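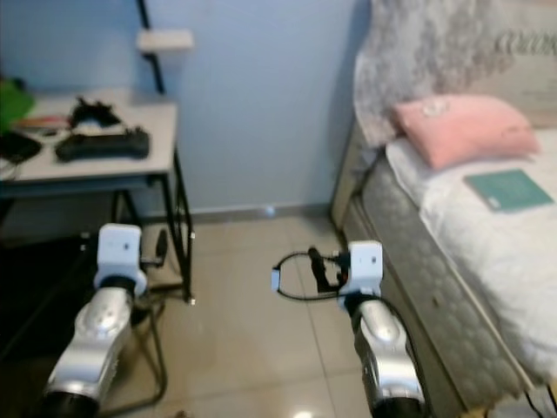
Switching our payroll to the cloud

26 August 2021

So we finally did it. After years of running payroll off a desktop program that only opened on one computer (and only if you asked nicely), I moved our little company over to Adero in July. I promised a few of you I'd write up how it went, so grab a coffee!

The old setup was called Tasteneck, and I'd gotten weirdly good at it. I knew which error messages to ignore and which ones meant I'd be there past dinner. But the yearly support bill had crept up to $1,477, and for that I got a PDF manual and a phone line with hold music.

Adero charges us $275 a month for 20 people. Yes, I can do the math, it's more money. What I was buying was my evenings back – and the chance to run payroll from my own kitchen table.

Moving the data

I gave myself 4 days for the import and needed every one of them. Names were the first headache. Our customer Piątek gets reimbursed mileage through the same system, and the letter ą came through as a question mark on every single line. The fix was saving the export as UTF-8, which took me a whole afternoon to figure out and ten seconds to do.

Vacation balances were worse. Tasteneck stores them in hours, Adero wants days, and our part-timers don't all work the same hours. I ended up typing those in by hand.

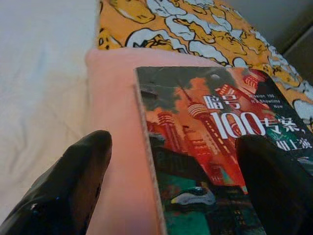
Would I do it again?

Yep. I looked at Kinham too, and it had prettier reports, but they wanted a three-year contract and I just couldn't. Adero lets us go month to month.

My one gripe is the phone app, which logs me out constantly. I've sent in two tickets and gotten two very cheerful replies. If you've found a setting for that, please leave it in the comments!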